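How to Clean a Zippered Pencil Case

A soft pencil case with a printed surface collects graphite dust, ink and eraser crumbs. It doesn't need a washing machine. Set aside a clear spot on the table and a bowl of lukewarm water with a drop of dish soap.

1. Check the outside for ink spots and deal with those first, using a cotton swab.
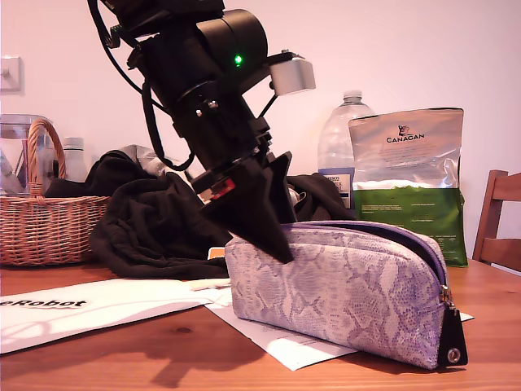
Lavender snakeskin-print pencil case on the table.

2. Go along the zipper with a dry toothbrush. Work down one side of the teeth, then the other - dust packed in there is what makes a zipper drag.

3. Wipe the print with a damp cloth, following the length of the case. Wring the cloth out well.

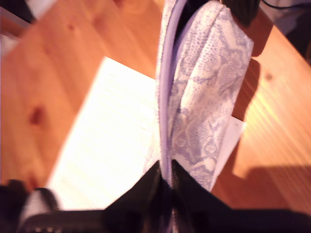
One reader wrote that a white pencil eraser took the gray marks off her Prelline case before she even got to the soap. Try it on the bottom first.

4. Open the zipper, shake the crumbs into the trash and wipe the lining. Leave the case open overnight, away from the heater.

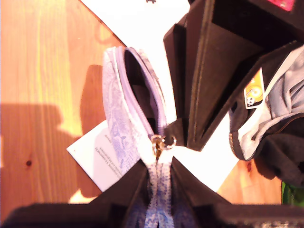 What if the zipper still sticks?
Rub a plain candle or a graphite pencil along the teeth, then open and close it 13 times. Wipe off the extra before you put anything back in.

Posted February 28, 2020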